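Cotville Plastics Recycling Plant: Notes from the November Open Day

The sorting and reprocessing plant at Cotville takes in mixed household plastics from the surrounding counties and turns part of them back into pellet. It opens to visitors once a year. The tour takes two hours, is free, and has to be booked ahead. I went on the morning round, which started at 9 at the weighbridge.

Safety shoes are lent out at the gate in whole sizes only. Ear protection is required from the tipping hall onward, and the guide's commentary comes through a headset. Reception was poor near the baler, so some of the figures below come from the printed sheet handed out at the end.

Incoming material

Trucks tip onto a concrete floor in the first hall. A wheel loader feeds a bag opener, and from there an inclined belt carries the material to a drum screen with two hole sizes. The finest fraction, mostly grit, caps and broken glass, leaves the line at this point and is not recovered for plastic. The line is rated at 9 metric tons per hour. On the morning I visited it was being run below that, on account of wet film wrapping around the drum shaft. Clearing it means stopping the drum and locking it out, and the log sheet pinned beside the isolator showed this had been done twice since the start of the shift.

After the drum comes a ballistic separator, which divides flat items from rolling ones. Flats go to the film line. Rolling items, meaning bottles, tubs, cups and canisters, continue to the optical units.

Optical sorting

The four near-infrared units were supplied by Jitinau and installed in sequence. Each one reads the reflected spectrum of an item on a fast belt and fires a row of air jets at the end to lift it over a divider. The first unit ejects PET, the second HDPE, the third polypropylene, and the fourth is a cleanup pass on the residue. Polystyrene is recognized but not ejected, since there is no buyer within a sensible hauling distance.

Color is handled separately by a camera on the polypropylene stream. The plant sells three grades: natural, white and mixed. Red and orange parts go into mixed, which takes nearly any color and is sold mainly for crates and drainage parts. A small amount of strongly pigmented red is enough to tint a batch of natural, so the camera threshold is set to reject too much and accept the loss of some clear material.

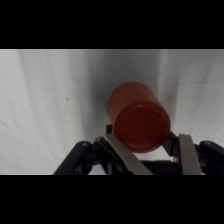

Photo: Cotville open day / visitor gallery

Black plastic remains the weak point. Carbon black absorbs the infrared light and the item passes through unread. The guide put it down as the largest single loss on the container line. A mid-infrared unit would catch some of it, but the quoted price was not considered justified at present volumes.

Washing and grinding

Sorted polypropylene is ground wet in a granulator with a 34 millimeter screen. The flakes pass through a friction washer, a float tank and a mechanical dryer. Water is filtered and returned, with a top-up from a roof collection tank. The noise here is considerable and the tour keeps to a raised walkway with a railing on one side and a pipe rack on the other. Anyone over six feet should watch the cable tray at the second turn.

The float tank was open for inspection. Polypropylene and polyethylene float; PET, PVC and most filled grades sink and are drawn off by a screw at the bottom. The sinks go to disposal. I asked if they could be sorted again, and the answer was that the quantity does not fill a bin in a week.

Extrusion

The Sproģis extruder is the newest machine on the site. It is a single-screw design with vacuum degassing and a melt filter that changes screens without stopping. Rated output is 600 kilograms per hour. Pellets are cut under water, spun dry and blown to a silo, then filled into bulk bags.

Samples are taken from every bag and tested for melt flow, ash and moisture in a small laboratory off the corridor. Retained samples are kept in labeled jars. Odor is still judged by nose, by two people working separately, and the result is written on the same card as the instrument readings.

Output and destinations

The printed sheet gives yearly pellet output as 4000 metric tons. Most of the mixed grade goes by rail from the Nirkitgate siding, which is reached by a short truck run. The natural grade goes by road. Film is baled and sold unprocessed.

Practical notes

Parking is on the gravel lot past the weighbridge, and the entrance is easy to miss coming from the Nirkitgate side. There is no food on site beyond a coffee machine in the reception building, which takes coins only. Photography is allowed everywhere except the control room. The walkway stairs are open grating and there is no elevator, so the washing section is not reachable by wheelchair; visitors who skip it can wait in the laboratory corridor and rejoin the group at the extruder.

Booking for the next round opens in the spring through the county waste office.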